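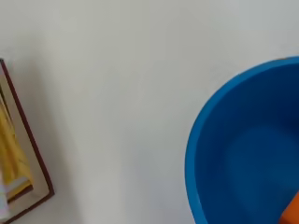

The Yellow Cloth and the Blue Basin

A woman in a small town has been washing other people's table linen by hand for most of her working life. Her methods are slow, and most of them can be copied at home.

Hildegard Wunderlich starts with the yellows. She washes them on Monday, before the whites and well before anything red, and she has kept to that order through two changes of address and one flooded basement. Yellow, she says, is the color that shows you what your water is doing. If there is iron in it, a yellow napkin goes the color of weak tea at the hem. If there is too much soap, it goes dull all over, and people bring it back and say it has faded.

Her workroom is on the ground floor of a house in Skakside, two doors from the bus stop. It used to be a shoe repair shop, and the counter is still there with a brass bell on it that customers ring and she ignores until she has her hands dry. Behind the counter are two deep sinks, a mangle she bought from a hotel, four drying lines on pulleys and a long ironing table padded with old blankets. There is a washing machine too, under a sheet. She uses it for her own clothes.

The work that comes in is table linen, nearly all of it. Tablecloths, napkins, runners, tray cloths, the occasional christening gown that somebody has talked her into. Restaurants make up half the business. The largest of them is Bañuelos, which sends its weekend cloths over on Monday morning and wants them back by Thursday. The rest comes from households, and it peaks in August with the weddings and again in winter, when people open the drawer before the holidays and find out what they put away last year.

Sorting

Everything that arrives is opened out and looked at on both sides. Wunderlich does this by the window with the lights off. Overhead light hides grease, she says, and daylight from the side brings it up. She marks each stain with a loop of white basting thread through the cloth next to it. The thread stays in through the wash. When the piece is dry she checks each loop, and if the stain has gone she snips the thread out. A heavily used tablecloth can come back from a party with so many loops in it that it looks quilted.

The sorting is by color first and then by how the cloth is made. A loose weave goes with other loose weaves. Anything with embroidery is turned face down and kept apart. Anything she doesn't recognize gets a test on a corner with a damp white rag, pressed for a full minute and then looked at. If color comes off on the rag, the piece is washed alone in cold water, and the owner is told so on the ticket.

She likes trays and basins for this part of the job. A tray keeps a small bundle together and can be carried to the window and back without dropping a napkin on the way. A basin takes one load and no more. "People fill the bathtub," she says. "Then they put everything in it, and they wonder why the pink came out."

If you are doing this at home, a plastic basin from a hardware store is all the equipment you need. Get a big one. Cloth has to move in the water, and a tablecloth folded into a dishpan will come out clean on the outside and gray in the middle. Plastic has an advantage over old enamel, which chips, and a chip means rust.

Soaking

Cold water comes first, with nothing in it. This is the step most of her customers skip, and she thinks it does more than the soap. Starch, dust, salt and most of the food that hasn't had time to set will lift in plain cold water in an hour. She pours it off, looks at the color of it, and does it again if it is cloudy.

Then comes the soap. Wunderlich uses plain flakes called Flalum, which arrive in paper sacks and smell faintly of candle wax. She dissolves them in a jug of hot water before they go anywhere near the basin, and she measures them on a kitchen scale. Seventy grams does a full basin of restaurant cloths. Household napkins get half that or less. Flakes sprinkled dry on top of the cloth stick to it and leave pale spots, and she has had to explain those spots to a great many people who thought they were bleach.

Yellows get lukewarm water and a short soak. Old yellow dyes vary a lot, and she doesn't trust any of them past the point where she can hold her hand comfortably in the basin. Mustard shades are the hardest. They hide turmeric and egg yolk perfectly well while they are wet, and the stain appears again when the cloth is on the line. For those she relies completely on the thread loops.

Her stain treatments are few. Red wine gets cold water and patience. Candle wax is chilled, cracked off with a thumbnail and then ironed between sheets of brown paper. Lipstick gets a dab of dish soap worked in from the back of the cloth. Gravy is treated as grease, because that is mostly what it is. She keeps lemon juice for rust on white linen and won't use it on any color. For mildew she makes no promises, and the ticket says that as well.

She doesn't scrub. The cloth is pressed down with flat hands, let up, and pressed again. On a full day this goes on for hours, and she wears a back brace under her apron.

Rinsing

The rinse takes more water than the wash. She runs three rinses for napkins and as many as it takes for a heavy damask, lifting the cloth out between them and letting it drain on a slatted rack. The test is to squeeze a corner over a dark plate and rub the drops with a finger. If they feel slippery, the cloth goes back in.

A cupful of white vinegar goes in the final rinse for whites and for most yellows. Customers sometimes ask whether their linen will smell of it. It doesn't once it has dried.

Wringing is where she sees the most damage from home washing. A twist puts all the strain on a few threads, usually near the hem, and old linen will split there without any warning. She rolls the wet cloth in a dry towel and leans on it. The towel gets hung up and another one is used. On a restaurant day she goes through a whole shelf of towels before lunch.

Drying and ironing

The lines in the workroom run above a floor drain, and the windows are kept open in all but the worst weather. Cloths are hung folded over the line by a third, with no pins. They come down while they are still damp. Linen that has been allowed to dry right through is hard work to iron, and spraying it afterward never wets it evenly.

She irons on the wrong side first, then the right side for damask, which needs it for the shine. Embroidery is ironed only from the back, into a thick towel. The iron is a heavy dry one without steam holes, a Surnis, made for tailors, and she bought a second when she found the first so she would have the parts. Both of them still work.

Her prices are on a card taped to the counter. A napkin is cheap, and a banquet cloth is not. The biggest job she has accepted was 300 napkins for a wedding, all of them yellow, all dyed at home by the bride's aunt in several batches that didn't match. She washed them in groups, darkest first, and kept a rag from each group pinned to the wall so she could see how much color was leaving. They came out closer to one another than they had gone in. The aunt sent a cake.

She has also turned work down. A hotel on the highway offered her 800 pieces a week, and she went as far as pricing a second mangle before she said no. She would have needed staff and a van, and the Bañuelos cloths would have had to wait their turn.

Putting it away

Most of what goes wrong with household linen happens in the drawer. Starch left in over the winter turns yellow and draws insects, so she starches only what is going to be used that week. Sharp folds wear through, and she asks customers to refold their cloths on different lines a couple of times a year. Tablecloths used for holidays are better rolled on a cardboard tube with the right side out and a clean old pillowcase around the whole thing.

Wood is another problem. Bare drawers and chests can stain cloth that lies against them for years, and the mark is brown and follows the grain. A layer of washed cotton sheet underneath takes care of it. The sheet should be washed once a year too, a job she admits she puts off herself.

Finished orders leave the shop in brown paper tied with cotton tape, with the ticket tucked under the knot. On the ticket she writes what was found, what came out and what didn't. Some of her older customers keep the tickets in the drawer with the cloths. One family has a tablecloth with a string of them going back years, and the same cherry stain is noted on every one, a little fainter each time.

Wunderlich takes in household linen on weekday mornings. Ring the bell and wait.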